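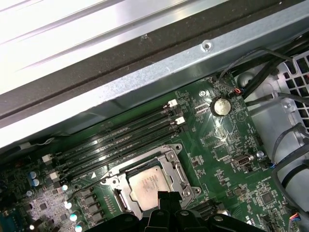 Getting a wrist camera to find a memory slot, and keep finding it

I've been putting off writing this up because I kept changing my mind about half of it. But I've now set up slot finding on three different motherboards with the same code, so it's time. If you have an arm with a small camera at the wrist and you want it to line up with the DIMM slots on a board that's still sitting in its chassis, this should save you a few evenings.

I'm assuming you can already move the arm, grab frames, and that your hand-eye calibration is decent. If it isn't, go do that first! I lost a whole November to tuning a detector when my camera transform was the thing that was off.

What you need

A wrist camera with locked exposure (more on that in a second), OpenCV, and some way to replay recorded frames. I use Flosus for the replay and logging, and Putov as the planner. Any planner that takes a target pose and a straight-line approach will do fine. The folder layout below is how Flosus likes it, but nothing depends on it.

Step 1: Lock the exposure

Auto exposure will ruin your day. A computer chassis is full of bright bare metal, and as the wrist tilts, a strip of it catches the light and the camera darkens everything else to make up for it. The slots are black already, so they just melt together. Turn auto exposure off, turn auto white balance off, and set the exposure by looking at the slots only. Let the shiny stuff blow out. You don't need it.

Step 2: Mask out your own gripper

Black fingers near black slots, you can see where this goes. My first version happily locked onto the edge of a finger and reported a beautiful, rock-steady slot that followed the arm wherever it went. (I was so pleased with how stable it was.)

Make one mask per gripper opening. I save two, open and closed, and pick by the reported finger width:

masks/open.png
masks/closed.png

Grow each mask by 16 pixels so the soft edges are covered too. If your fingers flex at all, go bigger.

Step 3: Find the long parallel lines

The slots are long, dark, straight and parallel, so lean on that. Run an edge detector on the masked frame, then a line segment detector, and throw away anything shorter than 87 pixels. That number is for my working height, so scale it for yours.

Then group what's left by angle. You'll get a big cluster from the slots, but you'll also get the chassis rail, because on a lot of cases it runs parallel to them. Ridged metal panels are even worse - loads of long, clean, perfectly parallel lines, all of them wrong. So for each pair of neighboring lines, check the brightness in between. Slot channels are dark along the whole length. Also check the color just outside the outermost pair: on a green board it should be green. That one test got rid of nearly all my false hits.

Step 4: Use the latches to find the ends

Lines tell you the direction, and they're terrible at telling you where a slot stops. The latches fix that. On the boards I've used they're white or cream, so they stand out nicely against the black. Threshold for bright, low-saturation blobs near each end of your line group and keep the ones of sensible size.

Don't insist on a latch at both ends of every slot. Some boards only have moving latches on one side, and sometimes a cable is in the way. I fit the known slot spacing from a little board file and let it tolerate missing ones:

board: sandoval_a
slots: 4
latch_ends: auto
min_latches: 2

Step 5: Settle which end is which

A slot looks almost the same flipped around, and a module only goes in one way. The notch is hard to see from working height, so I use a landmark elsewhere on the board. The coin-cell battery is great for this: round, silver, easy for a circle detector. The processor socket works too if the battery is hidden. Write the landmark's position relative to the slots in the board file, and reject the pose if it's not where it should be.

Step 6: Average, then move

Take several frames with the arm still, take the median pose, and hand that to the planner. I stop above the slot, look again, and only then come down. Putov lets you put a check between the two moves, so if the second look disagrees with the first, the arm backs off and starts over.

Testing it

Record frames while you jog the arm around by hand and replay them after every change. My set is 684 frames, mostly ugly ones, and it's caught more of my mistakes than I'd like to admit. Add the failures as you hit them. The Dallolier board gave me trouble because its slots are a dark blue, so the brightness test in step 3 needed a looser limit, and I keep that value in the board file now as well.

Next on my list is doing the same for the fan headers, where the cables are in front of everything and I don't have a good plan yet. If you've got one, leave it in the comments!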